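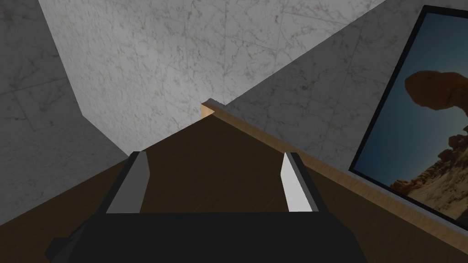 4.2 Do Wiki Drop Tables Match What Players Get?

Player-run wikis for online games publish drop rates with great confidence, often to two decimal places. We doubt that confidence is earned. This section checks the rates listed on the Bometville wiki for one boss, Testa, against a log of our own kills.

The wiki page gives the Zulletti charm a drop rate of 1 in 20. The talk page traces this number to a single forum post, since deleted. Later editors copied it into the infobox, and two guides then cited the infobox. The page now cites the guides. We would not call that three sources.

We logged 2587 kills on ordinary accounts, all after the October patch, with no luck items worn. The charm dropped 73 times. At the listed rate we would expect well over a hundred. The gap is too large to blame on a bad streak, though it doesn't tell us what the true rate is. The developer has never published one, and the rate may depend on things we did not record, such as time spent in the arena or damage dealt by other players.

Figure 3. Simulated gripper with both fingers open and nothing held between them.

A common reply is that the wiki's rate was correct when it was written and the patch changed it. That may be so. The patch notes mention Testa only once, for a pathing fix, and we found no dated log from before the patch that anyone could check. The Bedside plugin, which many players use to record drops, keeps its counts on the player's own machine and drops them on reinstall. Screenshots of its totals were offered to us. We left them out, as players with a lucky run are more likely to post one.

We also looked at 18 other item pages in the same category. Most had no source for the rate at all. A few had a spreadsheet link that no longer opened. Editors we wrote to were polite and mostly agreed, but the pages still carry the old numbers. A plain "unknown" in the infobox would serve readers better than a guess with a decimal point in it.

Our own log has limits. It covers one boss and one item, and a rate taken from it should be treated as an estimate until somebody repeats the count.

Share (20) Comments (3)

drybones_again
So I wasn't unlucky, the page was just wrong. Great.

mossytile
Did you split solo and group kills? Group loot has always felt different to me and the wiki lumps them together.

pagepatroller
Changed it to "unknown" last night. It was reverted by breakfast.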